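Flester brings back the bowl that sits on a plate

Clendton, May – Flester, the tableware maker that has spent years persuading people to buy fewer dishes, is asking them to buy two at once. Its Flotham place setting, a deep bowl on a wide plate, returns to the shop this month after customers wrote in to ask where it had gone. There were 112 letters. Several were polite.

The Flotham was first sold as a noodle set and then quietly dropped, on the grounds that most households already owned something to put noodles in. This was true, and the letters conceded as much. Their writers simply wanted a plate under the bowl that was big enough to catch what fell out of it, with room left over for a pair of chopsticks and whatever had been picked out and rejected.

The new version keeps the thin dark brown line along the edges of both pieces. The bowl has fine grey streaks running up the outside and a plain white inside, so that soup may be inspected without distraction. The plate has soft, wavy ridges and a thick, rounded rim. 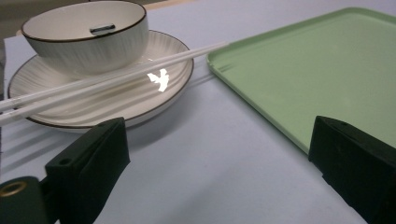
Chopsticks are sold separately, in white. Flester tried including them and found that customers fell into those who had a drawer full already and those who would lose one by the weekend. Single replacements are therefore available, and have been selling better than pairs.

The set was reworked at the company's Henare Street workshop, where the main argument concerned the width of the plate. One side held that it should fit an ordinary kitchen cupboard. The other held that a saucer ought to be generous or not bother. The plate now fits most cupboards, provided the cereal bowls are prepared to move.

A first batch of 1,580 sets has been made. Each costs £60 and comes in a cardboard box with a folded sheet of care instructions, which ask the owner to wash both pieces and put them away. Bowls and plates may also be bought singly by anyone replacing a breakage, and no explanation of the breakage is required.

The Flotham is on sale now from the Flester shop in Clendton, which opens at 10am and closes for lunch. Customers who would like to try the set before buying can do so at the long table by the window, where noodles are served until about 2pm or until the pot is empty. Shops wishing to stock the range should ask at the counter for a trade list.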